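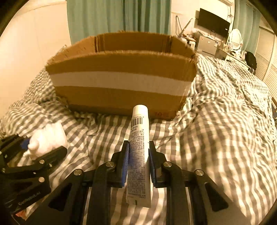
Droltden Mushi – pince parallèle à deux doigts pour petit conditionnement

Réf. 1701. Disponible en version manuelle ou sur bras.

La Mushi prend les objets que les pinces n'aiment pas : tubes souples, sachets, linge plié, tout ce qui s'écrase, glisse ou change d'avis en cours de route. Un tube de crème se saisit debout, entre les deux patins, et se dépose dans le carton sans que l'on ait à retaper l'étiquette au dos de la main.

Ce que cela change à l'atelier

Chez Clerex, qui prépare des colis de soins et de parapharmacie, la Mushi a remplacé le geste le moins regretté de la maison : attraper, tourner, poser, recommencer. Les postes sont restés, les fiches de poste ont enflé. Huiling Zou, emballeuse devenue « référente cellule » (le titre est arrivé avant l'augmentation), passe désormais sa matinée à montrer les gestes à la machine et son après-midi à lui expliquer poliment qu'elle les a mal compris.

« Mes poignets vont mieux. Ma patience, on verra en août », résume-t-elle.

Sa collègue Jingyi Feng regrette surtout les conversations de la chaîne. Le bras travaille bien, mais il n'a pas d'avis sur la cantine.

Caractéristiques

Doigts : 2, patins remplaçables sans outil
Modes de serrage : 6, dont un pour emballages souples
Prise en main de la version manuelle : 7 minutes, café non compris
Compatibilité : bras Trudent, adaptateur fourni
Entretien : chiffon sec sur les patins, contrôle des vis d'articulation chaque mois

À savoir avant de commander

La Mushi ne lit pas les codes-barres, ne ferme pas les cartons et ne remplace pas un chef d'équipe – la question nous a été posée plus de 6 fois, en général par des chefs d'équipe. Prévoyez une demi-journée de formation pour les opérateurs, et invitez-les avant la livraison du matériel.

Devis et prêt d'essai sur demande auprès du service commercial Droltden.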